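Keeping a dark marble counter decent without making it my whole personality

Posted in Kitchens & Surfaces — 15/10/2025 — 917 views

marnwood_tenant

We moved into a place in Marnwood with a dark marble counter the previous owners were very proud of. It came with a laminated card of rules. I lost the card in the first week, somewhere between the lemon and the red wine.

There is now a dull patch near the sink the size of a saucer. I have scrubbed it with dish soap, then with more dish soap, then with a vinegar spray my aunt swears by, after which there were two dull patches. My aunt has laminate.

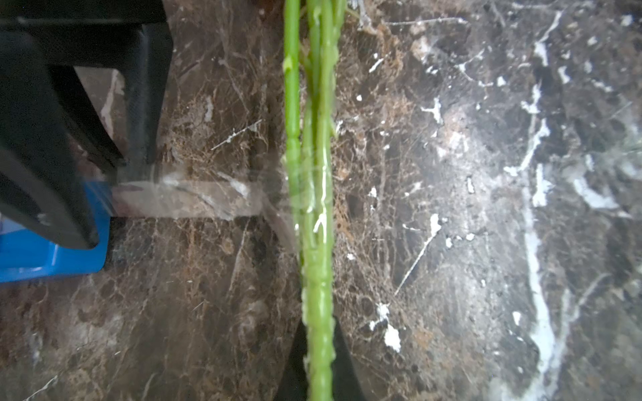 Can a dull patch on polished marble be fixed at home?

Often it can, if it's small and you can't feel an edge when you run a fingernail over it. You want a marble polishing powder, a damp cloth and a free evening.

That much I got from the back of a tub at the hardware store, whose author had clearly never met me. So before I spend 36 dollars on the tub, I'd like to hear from people who have done it. Also, do I need to seal the thing? My neighbor says every December without fail. My neighbor also rotates his garden hose.

Kadlec

Stop with the vinegar. Your patches are etching, meaning acid has eaten the shine off. You can't clean it away for the same reason you can't clean a scratch off a car. Lemon, wine, tomato, most bathroom sprays and your aunt all do it.

I ran a stone shop in Kevthorpe for a long time and this is what I told people who came in looking guilty:

Wash the area with plain water and a drop of dish soap, rinse, dry it fully. Put down a spoonful of powder, wet it to a paste, and rub in small circles with a soft white cloth. Go two or three minutes, wipe, look at it from a low angle. Repeat if needed. Feather out past the edge of the patch, or you'll have a shiny saucer where you used to have a dull one.

Dark marble shows everything. The upside of heavy veining is that it hides a mediocre repair, and yours will be mediocre the first time. Practice in a back corner, behind whatever appliance you never move.
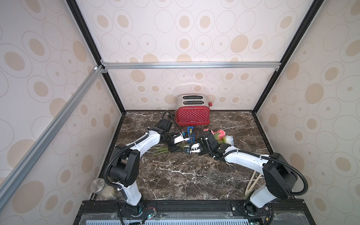
Red two-slot toaster, back of the counter

As for sealing, the calendar has nothing to do with it. Drip some water on a clean dry spot and wait 15 minutes. If it leaves a dark mark, seal. If it's still sitting there in a bead, go do something else with your December. And sealer slows down stains. It does nothing at all about acid, whatever the bottle hints at.

RuairiM

What Kadlec said, mostly, although I'd skip the powder and learn to love it. I fixed one patch, admired it, then noticed the rest of the counter. I was up until two.

If you do go ahead, here's the order I ended up with.

1. Clear the whole counter. I tried working around the toaster and gave up, as crumbs mixed with polishing paste make a very fine sandpaper. Unplug it while you're at it. 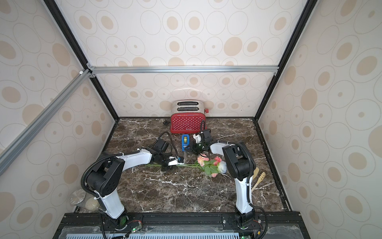 2. Tape off the sink and anything metal nearby.

3. Do one patch per evening. Your arm will agree by the second.

4. Rinse twice. Dried paste in a seam looks like toothpaste and stays like toothpaste.

5. Buy a cutting board big enough for a whole lemon and its consequences.

I used the Pralero powder, the small tub. Smells like a school hallway, works fine, half of it is still under my sink if you're anywhere near Marnwood and want it.
— Ruairí Mulligan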